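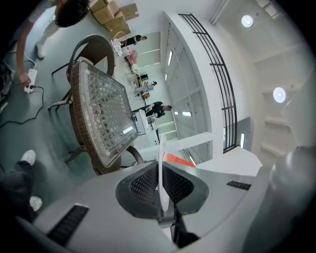

Progress report to Hemumholm, February 2025
Prepared by Ketsara Thongdee, Jultero project

Demonstration day

The main activity this period was the demonstration day promised in our August plan. Shona Laing attended for Hemumholm, along with 8 visitors from Srithong. Kamol Srithong ran the setup and Pichit Sukprasert led the sessions with the hand-held gripper.

Setup took longer than planned. Power had to be run across the floor to the glass-topped wicker table, and we started late as a result. For the next event we will ask for floor power near the table – Kamol has already sent the request.

Visitors tried the gripper on small objects after a short briefing. We recorded 322 episodes during the day, which brings the project total to 1,843. Nine episodes were dropped at review and are not in either figure.

Feedback

Two visitors found the grip tiring after several minutes. Vichien Srithong asked for a lighter handle, and we are pricing one now. Shona asked how we label failed grasps; a note on this will follow separately.

Budget

Spending is within the approved amount. The cable and power strip costs were charged to equipment.

Next period

Finish labeling the new episodes
Test the lighter handle
Agree on a date for the second demonstration with Srithong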